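Grandeck Bench Bin
Set-up Guide, Section 5: Fitting the Divider Panel

The divider panel closes off the rear of the bin and keeps the items you are working with in the front section. The panel is held by two spring clamps, so no drilling is needed and you can take it out for cleaning.

You will need:
Gray bin
White divider panel
2 spring clamps
Soft cloth

Caution: Keep fingers clear of the clamp tips. The springs close hard when you let go of the handles.

Fitting the panel

1. Set the bin on a firm, level table. Leave 400 mm of clear space on the side where you will stand.

2. Take everything out of the bin and wipe the floor and walls. Let them dry.

3. Lower the panel into the bin so that it runs across the full width. Leave at least 100 mm between the panel and the back wall at the top.

4. Let the panel lean. The walls of the bin slope, and forcing the panel upright will bow it in the middle.

5. Squeeze the handles of the first clamp and place it over the bin wall at the left end of the panel. Release the handles slowly.

6. Fit the second clamp at the right end in the same way. The two clamps do not have to stand at the same angle.

7. Push gently on the center of the panel. If it slides, remove one clamp, reset that end and try again.

Note: If you bought the Fludard panel separately, peel off the protective film before step 3. The clamps will not hold on the film.

Loading the front section

8. Put the longest item in first and lay it flat along the panel.

9. Lay screwdrivers and other narrow tools next to a side wall, parallel to it.

10. Place blocks and small toys in the space that is left. Do not stand anything on the clamps.

Caution: Do not drop hard items against the panel. Scuffs and scratches on the lower part affect the look only, but replace a panel that has cracked.

Care

Wipe the panel with a damp cloth. Do not use scouring pads. Check the clamp tips each January and replace any that have hardened or split. To order parts, write to Iresha Talukder at the Grandeck parts desk and give the revision date of this guide.

Revised 22 August 2020
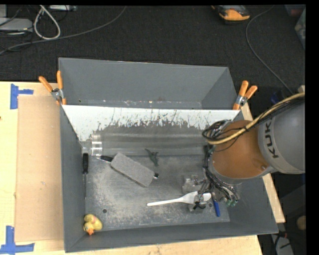
Figure 5. Divider panel clamped at both ends, front section loaded.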